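Getting the Most out of Kitchen Sponges, Cloths and Brushes

I love a clean sink. There, I said it! We cook every single day at our house, and after years of throwing out slimy sponges I finally got serious about how I look after my washing-up things. These are the habits that stuck.

Wring it like you mean it. A sponge left full of water will smell by morning, no matter how nice it was when you bought it. Squeeze it, rinse it under hot water, squeeze it again, then stand it on its edge so air gets to both sides. I use an old toast rack for this and it works beautifully.

Cut big sponges in half. A smaller piece fits your hand better, gets into mugs and jars, and you'll feel much less guilty about tossing it. Kitchen scissors go through most of them (do it dry, they slide around when wet).

Give every job its own cloth. Mine go like this: blue for dishes, white for counters, and anything with a hole in it for the floor. I own 18 cotton dishcloths, so there's always a fresh one in the drawer and I never have to run a tiny load of laundry. Wash them hot and skip the fabric softener, which leaves them slick and useless at soaking up spills.

Baking soda for tea stains! Put a spoonful in the cup, add just enough water to make a paste, and rub with a damp cloth. Same trick for the ring around a stainless sink. Volodymyr Romaniuk wrote in to say he uses coarse salt and half a lemon on his wooden boards, and I tried it over the holidays and am completely sold. Let the board dry standing up afterward.

Brushes need a bath too. Once a week I fill a bowl with hot water and a good splash of white vinegar and leave the dish brush in it, bristles down, while I have my coffee. Rinse well and hang it up. If the bristles have splayed out flat, it's time for a new one, though I keep the old ones for scrubbing potatoes and muddy boots (separate brushes, please).

Don't forget the drain strainer. Knock it out into the compost after every wash, and scrub the underside with a toothbrush. So quick, and what a difference it makes to the smell of the whole room!

Next up I'll be tackling cast iron, so send me your best seasoning tips and I'll try as many as I can.

Posted by Bergþóra Ravn, 27 Dec 2019

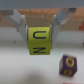 A yellow-green cube with rounded edges, held on both sides.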